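Forums > Student Builds > Prarnimetti Gripper Project
Filed under: Grippers, Data Logging, Class Projects

dernex_29
Logged 917 demos for the class set. 8 fail the tag check. Marker pose drops out when the wrist rolls past vertical. Coste mount, stock pads.

lurton_b
Exposure. Lock it at 1/500 and rerun.

dernex_29
Already locked. Same 8 fail.

tolerance_stack
Disagree with lurton_b. If exposure were the cause, the failures would be spread over the whole set. Check the marker angle first — a few degrees at the bracket is enough.

lurton_b
Overhead tubes put glare on a tilted tag. Angle and exposure are the same problem.

dernex_29
Bracket screws were tight when I checked. 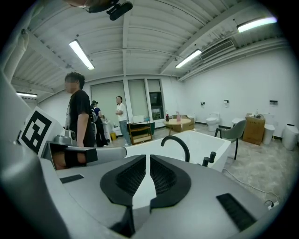 I'll reprint the tag on matte stock and leave the angle alone for now. One change per run.

tolerance_stack
Fine. Post the reprojection error for both.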